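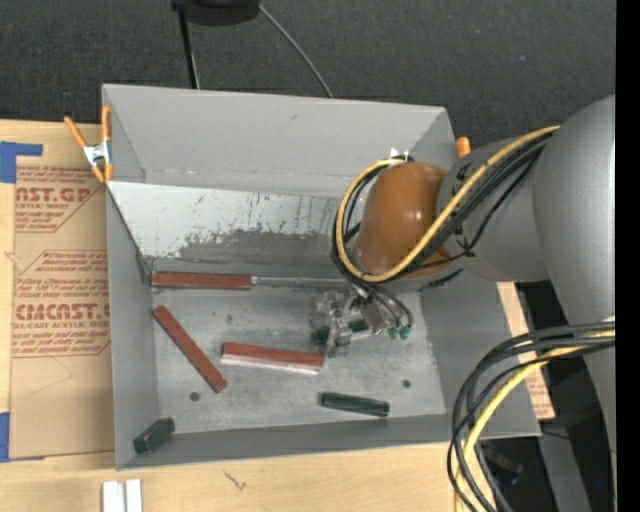
Scuffed sloping panel inside a large grey bin: restore, line or leave alone?

Posted by Floor Stevens, 2020-11-02
Reading time: 4 minutes

Our department keeps a large open bin, supplied by Stellow, on a wooden table. It holds small rectangular blocks in reddish brown and dark green. The bin has a tall back, and in front of that an inner panel which slopes down to the floor. The upper part of this panel has become pale and is covered with dark scratches and short upright scuffs. The lower part is worn to a patchy, darker grey. The floor of the bin is lighter, with smudges and scrape marks throughout.

I have been asked to bring the bin to an acceptable standard before the end of November, or to recommend that it be replaced. A replacement of the same size has been quoted at 133 euros, excluding delivery. I should be grateful for advice on the following matters.

First, whether marks of this kind can be removed, and if so by what method. I have wiped the panel with a damp cloth and washing-up liquid. Some of the smudging on the floor came away. The scratches did not change.

Second, whether a liner would be advisable. The blocks must still be able to slide down the slope to the bottom, and they must remain easy to see from above. A colleague proposed a dark green felt, which I have declined for the second reason.

Third, there are small dark round spots on the floor of the bin. I do not know whether these are stains, fixings or holes that have filled with dirt. They do not respond to wiping.

The inventory sheet does not record what the bin is made of, nor whether the surface is coated. I have written to the supplier on this point and have not yet had a reply.

Van Hecke

It is advisable to establish what the surface is before any further treatment. Please test a small area high up on the outside of the back panel, where a mistake will not matter.

In general, marks on a sloping panel fall into two groups. Some are material left behind by whatever has rubbed against it. These sit on top of the surface and can usually be lifted with a soft white eraser or a melamine sponge used with very little pressure. Others are scratches in the surface itself. They catch a fingernail when it is drawn across them, and no cleaner will remove them. A pale area with dark lines over it may well contain both kinds, and I would therefore treat the erasable marks first and judge the remainder afterwards.

The procedure used in our stores is as follows. Empty the bin completely and wash the blocks separately. Brush out the corners dry. Wash the panel and floor with warm water and a mild detergent, rinse twice, and allow the bin to stand until fully dry. Work over the marks with the eraser in short strokes down the slope, then wipe away the residue. Abrasive creams should not be used. They leave a dull patch with a visible border, and the next set of marks will show there sooner.

With regard to the round spots, press a cotton bud moistened with warm water into the middle of one and turn it. If the bud comes away dark, you are probably dealing with dirt in a recess. If it stays clean and you can feel a raised or sunken edge, leave the spot alone until Stellow has answered. It may be a fixing, and the underside of the bin should show whether anything passes through.

Painting is not recommended. Blocks travelling down a painted slope will mark it again, and flakes will then collect on the floor among them.

Davo

Just line it. We use Brukeo sheet in ours, cut to size, 46 cents a strip if you buy the offcuts. Pale grey so you can still see everything. Do the slope and the floor as separate pieces or it bulges where they meet.

Kerrin_stores

I would question whether any work is required. The marks described are wear from ordinary use, and the bin continues to hold its contents. In our building, a container is replaced when it is cracked, when it no longer stands level, or when it has an edge that could cut a hand. Appearance is not a criterion. Our oldest one has been in use since 2000 and looks considerably worse than yours sounds.

If a standard must be met for an inspection, ask for it in writing. I once spent the better part of an afternoon on a set of trays that were going to be scrapped.

Comments

Floor Stevens: My thanks to all three. The cotton bud came away dark from one of the spots and clean from another, so the matter of the spots remains open. The eraser has improved the lower part of the slope.

Van Hecke: Please look at the underside before proceeding with the others.

Davo: offcuts are sold by weight now, just checked, so ignore my price

Marlies T.: Does the liner stay flat at the top edge – ours curled within a few weeks?

Davo: fold it over the top and it stays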